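Setting up your Altero shortwave radio, part 3: putting up the wire antenna

I've put up more of these wires than I can remember, and I still enjoy it every time. The kit from Darar comes with everything except the ladder and the patience, so borrow both before you start!

1. Unroll the wire along the ground first. Mine is 37 feet long, which fits nicely between the house and the maple. If your yard is shorter you can bend it around a corner (I did that for years at the old place in Dondatstead and heard plenty).

2. Slip an insulator onto each end and tie it off with three snug turns. 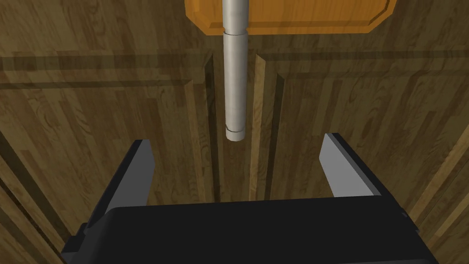
3. Clamp the feed wire before you lift anything. I squeeze the bare copper between the two plates of the Kahraman clamp and tighten the screw until the wire stops sliding. Open the plates good and wide to begin with, like the two fingers with the light gray pads, and the wire drops in without a fight. Then a quarter turn more, and leave it alone. I've stripped that little brass screw twice by being too keen.

Caution: stay well away from power lines, and I mean well away. If the wire could touch one when it falls, pick another tree.

4. Hoist the far end, tie it off, and leave some sag. Trees move around in the wind and a tight wire will snap, usually in May when the leaves are coming in and everything gets heavy.

5. Bring the feed wire indoors. I run mine around the edge of a door with a flat strip cable, taped down on the hinge side where it won't get pinched. Open and shut the door a few times and watch the tape. 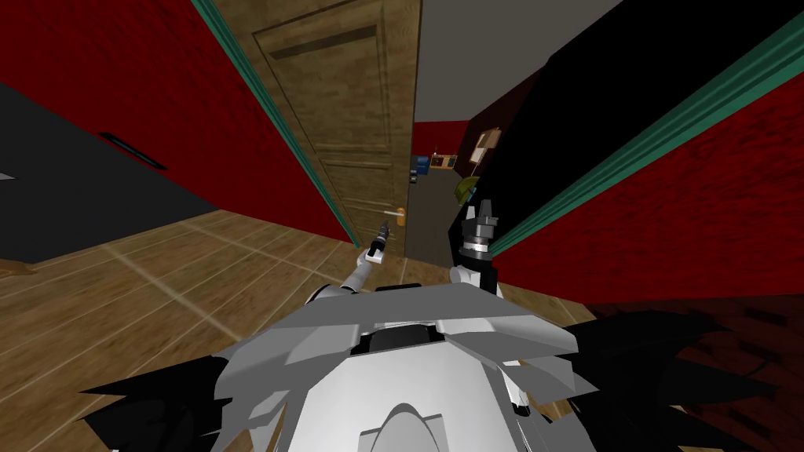

6. Plug the feed wire into the red socket on the back of the radio and switch on. Set the dial to around 900 on the AM band and turn the trim knob slowly till the hiss gets louder. That's your peak!

Note: if you get nothing but buzz, unplug your phone chargers one at a time. It was a charger at my house, and it took me a whole evening to find it.

7. Write your trim setting on the card in the lid. Mine sits at 18 in the evening and a bit lower before breakfast.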